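Print this post
E-mail this post

Why I stopped driving to the coast and started getting off at Lorkbridge

For most of my adult life I went to the coast the way everybody from my part of the country does, which means by car, in a line of other cars, with the windows down because the air conditioning makes the engine run hot in traffic. The road passes Lorkbridge on a bypass. There is a brown sign with a picture of a bridge on it, then a gas station, then nothing until the beaches.

Two years ago the clutch went just past that gas station. The tow truck took me into town and the garage kept the car for three days, waiting on a part. I took a room over the bakery and had to find something to do. I have been back five times, and people have started asking me for tips, so I am writing them down in one place.

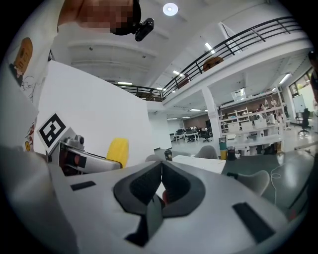
Olumide Ajayi

The town first. Lorkbridge had 1,000 hotel beds once, when the railroad brought people up from the city for the river air. The old hotel brochures are in a glass case at the library and you can ask to have them taken out. There are 135 beds now, and that figure includes the campground cabins. The two big hotels on the embankment are apartments. The third, the Akora, still takes guests on its two lower floors. The upper floors are closed off and the elevator does not go there.

I like the Akora, but I should say what it is. The rooms facing the river have high ceilings and bad windows. The rooms facing the yard have good windows and a view of the kitchen bins. Breakfast is bread, boiled eggs, white cheese, and a pot of coffee left on your table so you do not have to keep asking. Ask for the second floor on the river side if you are going in summer and the yard side if you are going any other time. In December I slept in my coat on the river side and asked to be moved in the morning, and they moved me without any discussion.

If the Akora is full, the bakery room is fine. It is one room with its own stairs. The ovens start at four in the morning and you will hear trays. I got used to it by the second night.

Getting there without a car is easier than it looks on the map. The train stops at Lorkbridge four times a day in each direction. The ride from the city takes 90 minutes on the fast one and a good deal longer on the slow one, which waits on a siding for freight. The station is on the wrong side of the river from everything, so you walk across the bridge with your bag. There is one taxi. The driver's number is taped inside the station window, and he will tell you to walk if he thinks you can manage it.

What do you do there? This is the part people want to know, and I never have a very good answer. You can walk the old towpath upstream to Femen, which takes a morning. Femen is a village with a church, a weir, and a bar that opens when the owner sees people coming down the path. The towpath is flat and mostly shaded. There is one bad section after the second lock where the bank has slipped, and you have to go up through a field and come down again. The farmer has put in a gate for this. Close it.

Going back you can take the bus, which leaves Femen at ten past three from in front of the church. It is a school bus and the kids get on first. I have been the only adult on it every time except once, when there was a couple with folded bicycles and the driver made them sit at the front with the bicycles on their knees.

Downstream is shorter and has more to look at. There are the boatyards, two of them still working, and then the salt warehouses, which the town is trying to turn into something. On my last visit the first warehouse had a new roof and a sign about a visitor center. The woman at the library told me the visitor center has been opening next spring for as long as she has worked there. I would like it to open, though I would not plan a trip around it.

Food is where the town has changed the most since I started going. On the first trip there were two places to eat at night and one of them closed at seven. Now there are five. Csizmadia, on the square behind the market hall, is the one I go back to. It has a short menu with one fish, one stew, and whatever vegetable came in. The fish is from the river if the river is low enough and from the coast if it is not, and they tell you which. I have had the stew four times. It comes with pickled peppers in a separate dish and more bread than two people can eat. You need to book in summer. The rest of the year you can walk in, except on market nights.

The market itself is small and over by noon. Go for the plums if it is the season, and for the honey at any time. The man who sells knives will sharpen yours while you wait, which is useful only if you have brought one.
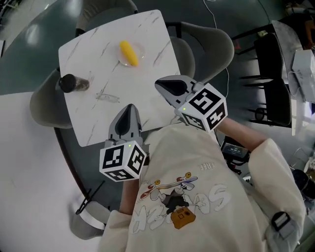
Olumide Ajayi

Now the argument, which I heard in every bar in town on my last two visits. The regional tourist office wants a coach stop on the embankment. Coaches on their way to the beaches would pull off the bypass, let people out for an hour, and go on. The number going around was 200 visitors a day in high season. The shop owners on the embankment are for it. The people who live behind the embankment are against it, mainly on account of the engines. The owner of the Akora told me he was for it at the first meeting and against it by the second, after he worked out that none of those people would be sleeping anywhere in Lorkbridge.

I think he is right, for what an outsider's opinion is worth. An hour is enough to cross the bridge, take a picture of it, and buy an ice cream. It is too short for the towpath, and Csizmadia does not serve lunch. The public restrooms are a single block by the market hall with a coin slot that jams. If the tourist office has money, I would put it into a later train. The last one back to the city leaves at twenty to seven, and that means a day visitor cannot stay for dinner. Everyone I talked to in the restaurants brought up that train before I did.

On the other side, I can see why people are tired of waiting for the slow kind of visitor. There are not many of us. I met a retired surveyor at the Akora who had been coming for eleven years, and he said that in some of those years he had the dining room to himself. A town cannot run on one surveyor and me. The young woman who carried my coffee up was leaving for a hotel job on the coast at the end of the month, and she said two people from her class were already working there.

Some practical things that did not fit anywhere else:

The cash machine by the bank is often empty on market nights. There is another inside the gas station on the bypass, a long walk with no sidewalk.

The river is swimmable at the steps below the boatyards. Do not swim by the weir at Femen. The locals do and they know where the drop is.

Phone signal is good on the bridge and poor in the square.

The library closes for lunch, and the brochures have to be asked for before then.

Bring shoes you do not mind getting muddy if it has rained at all in the past week. The field section does not drain.

I still drive to the coast once a year because my sister has a place there and she will not come inland. I stop in Lorkbridge on the way now, one night going and one night coming back, and I leave the car in the lot behind the station, where parking is free. The garage that fixed my clutch is across the street. Last time the mechanic came out, looked at the front tires, and told me to replace both of them before winter. I have an appointment for the next trip.

Print this post
E-mail this post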